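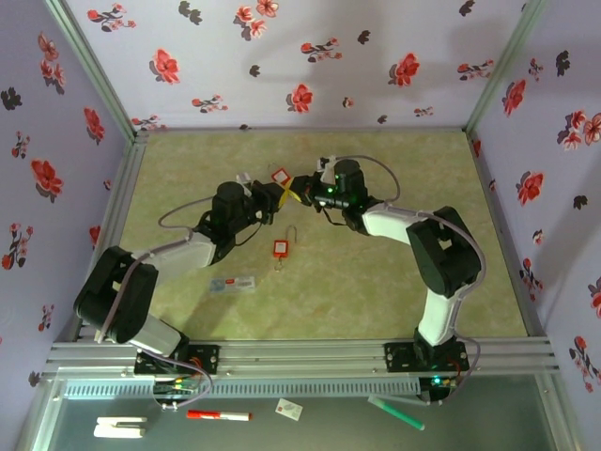
Red padlock, key on its ring, tag and strap, card to the left.

Print this page | E-mail this thread

Padlock, tag and strap as one set — storage and key control

dernoslow_maint
We are revising the isolation kit at our Ludville site. Each fitter would draw one red safety padlock, one key on a ring, one red tag, a yellow strap and a flat card for the wallet. At present the padlocks are stored open with the key left on. I would like opinions on whether that is acceptable, and on how the tag should be attached.

tolhurst_p
Stored open with the key on is normal. You can see at a glance that it isn't in service. What matters is that the key leaves with the person who closes the lock. If your locks are key-retaining, the key can't come out while the shackle is open anyway, so storing them any other way means storing them locked.

brinefield
Disagree with the first part. We had 67 padlocks on an open board and by August the keys on several had been swapped between rings by people trying to be helpful. Number the body and the key with the same number, stamped or engraved. Paint pen wears off.

tolhurst_p
Numbering, yes. That is an argument for numbering and has nothing to do with whether the shackle is open.

Yareli Alvarado
On the tag: what is written on it, and in what? A red tag with a white centre gives you a small writing area. Name, department and date is as much as will fit legibly. If you also want the reason for isolation, you need a larger tag or a second one.

dernoslow_maint
Name and department are permanent. The date goes on in pencil. The reason is entered on the permit, so it isn't repeated on the tag.

Yareli Alvarado
Pencil is poor on a coated surface. Test it with an oily glove before you order 200 of them.

Print this page | E-mail this thread

garno_stores
The strap wants more thought than the tag. A yellow strap is easy to see but it catches on valve handles if it is long. We cut ours so the tag hangs 3 cm below the shackle. Whatever length you choose, the strap must not be load bearing, and it must not be possible to take the tag off without somebody noticing.

brinefield
I would not use a strap at all. Put the shackle through the eyelet of the tag. Fewer parts.

garno_stores
With a thin shackle, fine. On a hasp with several locks on it the tags then lie flat against each other and you can't read any of them. The strap lets them fan out.

brinefield
Fair point for group isolations. For single locks I would still leave it off.

tolhurst_p
What is the card for? If it is the procedure, it will be read once. Ours went into the Diekmann cabinet with the spares and stayed there.

dernoslow_maint
The card carries the lock number and the supervisor's telephone number. It stays with the person and the padlock stays on the plant — so if someone goes home with the key, there is a way to match them up.

Yareli Alvarado
Then the same number goes in three places: body, key and card. Keep a register as well. Start the sequence at 1000 so every number has four digits and nobody drops a leading zero.

dernoslow_maint
Agreed on the register and the four digits. I will order a short length of strap and a few tags, and try the pencil with gloves on. The strap question stays open for single locks.

Last post: November 30, 2025

Print this page | E-mail this thread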